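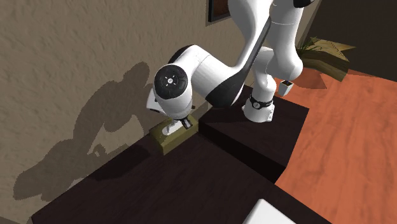
*White arm, dark wood surface, small olive-khaki box in the gripper.*

# Hevwood Risk Register Kit

I wrote the first version of this kit for myself, in a bad November, when I was the only security person at a company with 136 suppliers and one very tired spreadsheet. If you've ever had to explain to your boss why the same laptop encryption gap shows up in four tabs with four different scores, you already know why it exists!

So what do you get? A workbook (Excel and LibreOffice both work fine), a short guide that I tried hard to keep readable, and a stack of ready-written risk statements you can steal, edit or throw out. There are 317 of those at the moment. I keep adding to them whenever a customer writes in with a good one, and the newer ones are mostly to do with shared logins, forgotten cloud storage and people leaving without handing back their keys.

## What's in the download

- The register itself, with owner, review date and treatment fields already set up
- A supplier sheet that links back to the register
- 317 risk statements, sorted by topic
- A 42-page guide (PDF, plain layout, prints well)
- A one-page summary for managers, filled in by formula

I'm fondest of the summary page. It pulls the ten worst open risks and shows who owns them and how long they've been sitting there. I didn't put in a traffic light chart. You can add one if your management likes them, and there's a note on page 31 of the guide about doing that without wrecking the formulas.

## Scoring

Scores run from 1 to 100, and yes, I've had emails about it. Most registers use a five-by-five grid, and if that's what your auditor wants to see, flip the switch on the Setup tab and everything converts. I like the wider scale myself as it lets me put two "high" risks in order without a fight. Thérèse Wong, who edited the guide, still uses the grid and thinks I'm being fussy (we've agreed to leave it there).
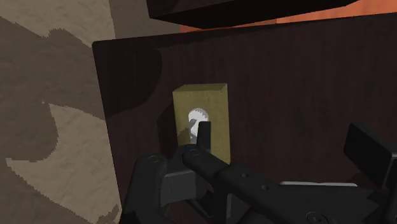

*Upright olive-yellow block against dark brown wood, with a pale white cylinder in its round opening.*

## Does it work with other tools?

You can export the register as CSV and load it into Vultus or Ristureck. For Vultus you'll need to rename two columns first, and the guide tells you which. The Ristureck import goes straight in, except that it drops line breaks in the comments field, so keep comments short if you plan to go that way.

There are no macros anywhere in the workbook. A few of you asked for an automatic reminder email and I'm sorry, I can't do that without one, so a calendar entry will have to do.

## Price and license

It's $169 for one organization, any number of users. Consultants need the El Ouafi edition, which lets you reuse the kit with clients and put your own logo on the summary page. Write to me for a quote on that one and tell me how many clients you have.

Updates are free for a year after you buy. You'll get a download link by email, and if it hasn't arrived by the next morning, check your spam folder and then drop me a line. I answer most mail before 10 a.m., Eastern time.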